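4. Grey as a ground colour

The first three sections dealt with grey cloth that was sold plain. We turn now to grey used as a ground, that is, as the colour on which another colour is printed, painted or set. The practice is old in the printed cottons of the Moya valley and is still common in everyday clothes and in goods made of plastic. Figure 4 gives present-day cases.
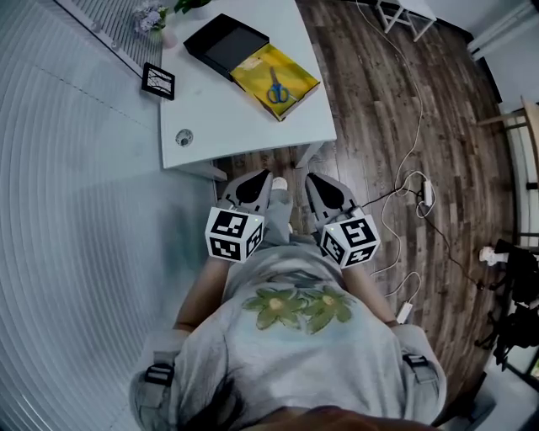
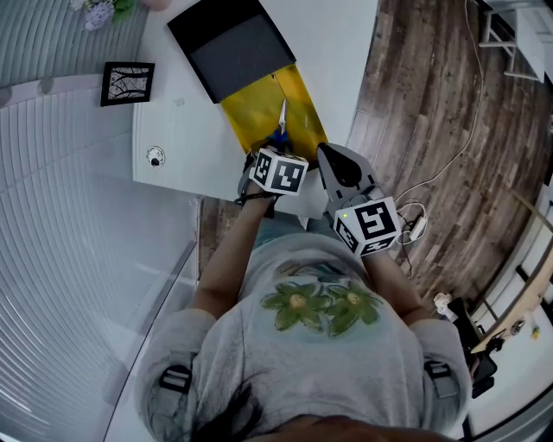
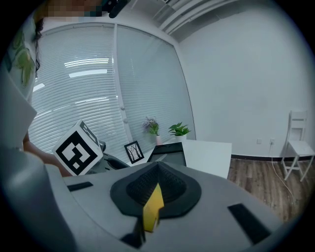 Figure 4. Light grey with a second colour. First and second: green flowers side by side on a short-sleeved T-shirt. Third: yellow and black on light grey plastic.

4.1 The Brelberg pattern books

The earliest dated grounds in our material are in the Brelberg pattern book of 1838. The book has 800 entries, each with a small square of cloth pasted beside the price and the name of the dyer. Grey grounds make up 50 of these. Most carry a single flower or sprig in green or madder red, repeated at wide intervals, and the cloth was sold for aprons and house dresses.

Salcedo, who first listed the entries, put the grey grounds down to thrift. A grey could be made from dye left over in the vats and it hid small faults in the bleaching. We accept the second point but have doubts about the first. The Brelberg price column shows grey grounds at the same price as buff and a little above white, and a cloth made from leftovers would be expected to cost less. The dyers' notes also ask for fresh iron liquor in several places.

The second book, from the Gretier works, has no date and lacks its first pages. It contains 13 grey grounds, all of them lighter than those at Brelberg. Valeriano Salcedo's list treats them as faded. We compared the face of each square with the part under the paste, where light could not reach, and found the same shade in all but one. The Gretier greys were pale when they were new.

4.2 Green on grey

Green is the second colour in more than half of the grey grounds in both books. It was not an easy choice for the printer. Before a fast single green was to be had, blue and yellow were laid one over the other, and any slip left a blue or yellow edge. On a white ground the edge is plain to see. On grey it is much softer, and we think this explains the pairing better than taste does, at least for the cheaper cloths.

The Grerimero samples, which are later, offer a test. By then the printers there had a one-step green and the slip was no longer a worry. Green on grey becomes less common in the years that follow, though it does not go away – buyers seem to have got used to it, and the shop orders from May ask for "the grey with the green" by that name.

Yellow on grey is rare in all three sets. The yellows have mostly gone brown and the few squares that remain are too worn to measure, so they are left out of the shade tables in section 5.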